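Preparing a Track for Upload to the Jekard Catalogue

Print this page | E-mail this page

Export the finished mix as a stereo WAV file. Leave the master limiter off and keep the highest peak at least 2 dB below full scale. Trim silence from the start, but let the reverb tail run out at the end.

Set the project tempo before exporting stems. For a track at 94 bpm, enter 94 in the tempo field; Jekard does not read it from the audio.

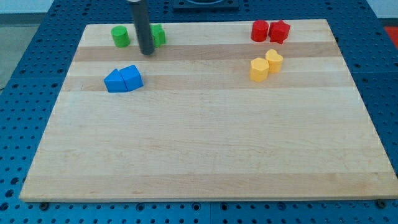 Name each stem with the artist, title and part, separated by hyphens:

Todelwood-Urkville-bass.wav

Do not use spaces or accented letters. A single release may hold up to 19 tracks, and the upload folder must stay under 900 MB. Split larger releases into two folders and give both the same release code.

Print | E-mail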